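Toy Storage for a Shared Playroom: Bin Size, Surface Covering and Sorting Rules

Course project report, Lukton Technical Program
Submitted Mar 25, 2025

1. Background

The Triltstead family center lends its main room to three groups during the week. Toys are kept in two closets and are brought out and put away at every change of group. At the start of this project all small toys were stored together in four deep crates. Staff reported that the put-away period ran over its time on most days and that small items stayed at the bottom of the crates for weeks.

The task set for the project was to propose a storage layout that uses the existing closets, costs no more than $260, and can be used by children aged three to six with an adult nearby.

2. Inventory

All toys in both closets were sorted and counted over two afternoons. The total was 766 items, not including puzzle pieces, which were left in their boxes. Toy vehicles made up the largest single group, with 186 items. Building blocks came second. Dolls, play food and animals followed.

Each item was measured along its longest side. Vehicles showed the widest spread in size, from small die-cast cars to a dump truck that did not fit any container under review. The dump truck and 13 other large items were assigned to open shelf space and are not considered further.

3. Container selection

Three container types were compared: the existing deep crates, a lidded box from Flellow, and an open rectangular plastic bin. The criteria were depth, weight when full, and whether a child could see the contents from a standing position.

The deep crates failed on visibility. The lidded box performed well for stacking, but the lids were separated from their boxes by the second day of use and one was cracked. The open bin cannot be stacked when full. It was still selected, as both closets have adjustable shelves and stacking is not needed if the shelves are reset at closer spacing.

Bin color was used as the category code. Turquoise was assigned to vehicles. Other categories received their own colors, with a picture label on the short side of each bin for children who do not tell the colors apart reliably.

4. Sorting surface

Put-away was first carried out on the floor. This was slow, and small parts rolled under the radiators. Sorting was then moved to a table with a brown mat laid over it. The mat gives a plain background against which bright toys are easy to pick out, and it reduces rolling. It creases when stored folded. The creases did not affect use, but storing it rolled is recommended.

The bin is placed on the table at one side, leaving the rest of the mat clear for unsorted toys. Vehicles go in first. They are the easiest category for the children to recognize, and removing them early clears the most space.

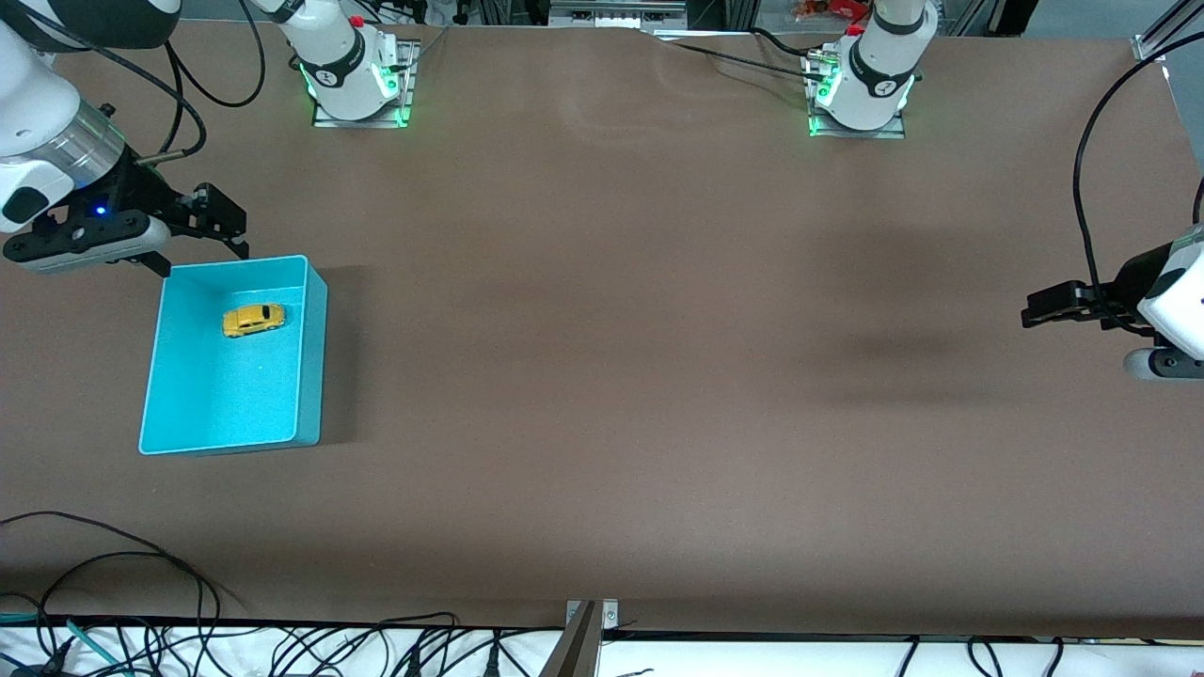
Figure 1. Vehicle bin on the sorting mat with one toy car inside.

Cars are placed in the bin in any position. An early version of the rules asked for all vehicles to be set on their wheels in rows. This was dropped after the first trial week. It added time, the rows did not survive being carried to the closet, and the younger children lost interest.

5. Trial

The layout was tested with the Castaño group, which has the room on weekday mornings. The trial covered three weeks. Put-away was timed from the first toy lifted to the closet door being closed.

With the old crates, the median time was 19 minutes. With the color-coded bins and the table, it was 12 minutes in the first week and 11 in each of the following two. Most of the remaining time was spent on mixed items such as farm sets, where a tractor may be treated as a vehicle or as part of the farm. The final rules place tractors with vehicles — the children had already been doing this.

Sorting errors were checked at the end of each week. Play food and animals were the categories most often confused. The vehicle bin had the fewest errors in all three weeks.

6. Limitations

Only one group was observed, and its children were already used to a fixed tidying routine. The afternoon groups are larger and include younger children. The table height suits the five- and six-year-olds better than the three-year-olds, who needed a step. No lower table was available for comparison.

7. Recommendations

Replace the four deep crates with open bins, one color per category. Reset the closet shelves before the bins are brought in. Keep the brown mat rolled on the top shelf and lay it out before sorting begins. Split the vehicle category across two turquoise bins, as a single full bin was too heavy for a child to carry. Repeat the count in July, when the center receives its yearly donations, and review the number of bins at that time.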